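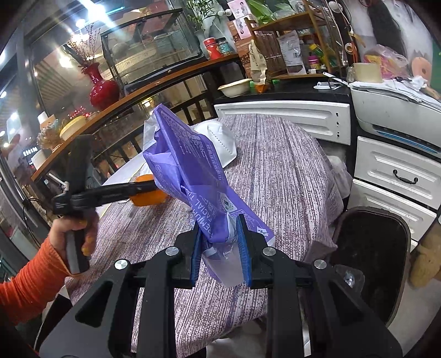
Purple pack of facial tissues

Forum: Home and Household > Cleaning and Laundry

Thread: Do you still buy tissues, or have you gone back to hankies?

hetville_jan
Started 2019-01-26

I added up the household receipts for last year and we spent £76 on tissues. There are two adults and one child in the house. My mother had a drawer of cotton handkerchiefs and boiled them once a week. Has anyone here gone back to cloth, and did you stick with it? I'm mostly asking about colds and hay fever, not the odd sniff.

Romlow162
We switched in March last year. Bought 20 plain cotton ones from the market, 8 of them have gone missing since, probably in coat pockets. They go in with the towels at 60. No special treatment. I do iron mine but my wife doesn't bother and hers work just as well.

pegs_and_line
I wouldn't do it for a proper cold. You blow your nose, put it in your pocket, then take it out again an hour later with the same hand you use to open doors. A tissue goes in the bin and that's the end of it.

Romlow162
Only if you use the same one all day. I take four out with me when I've got a cold and a small cloth bag for the used ones. My children managed it at primary school.

pegs_and_line
Yours may have. Mine came home with someone else's jumper twice a week. I'm not sending them in with a bag of used hankies.

Vittoria Dal Bello
We do both. Cloth in the house, paper when we are out. Cotton is kinder to the skin if you have hay fever, as long as it has been washed a few times first. New ones don't soak up anything. Put them through the machine at least twice before you judge them.

If you want cheap ones, cut up an old sheet or pillowcase and hem the edges. A worn double sheet makes more than you will ever need.

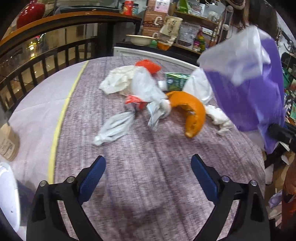
I would also say keep them well away from the dishcloths and scrubbers. In our house everything used to end up in one basket by the machine and I had to sort it before every wash. Now hankies have their own net bag and go straight in, bag and all.

old_copper
Second the pillowcase idea. Don't use polyester mix though, it just moves things about.

hetville_jan
Thanks. I've got a flannelette sheet that has gone thin in the middle. Would that do?

Vittoria Dal Bello
Yes, but use the sides where it is still thick. It frays, so turn the hem over twice.

pegs_and_line
Has anyone worked out the cost of the extra washing? £76 sounds a lot but hot water isn't free.

Romlow162
There isn't an extra wash. They fill the gaps in a load I'd be doing anyway.

pegs_and_line
Fair enough if you do a 60 wash every week. We do nearly everything at 30 and I wouldn't trust that for hankies.

SvevaSala
Half a thread on this and no mention of fabric softener – leave it out. It coats the cotton and they stop absorbing. Same goes for tea towels.

hetville_jan
I'll cut the sheet up this weekend and keep a box of tissues upstairs for colds. Does anyone know if pinking shears would save me the hemming?

old_copper
For a few washes, yes. Then you'll be picking threads out of the filter.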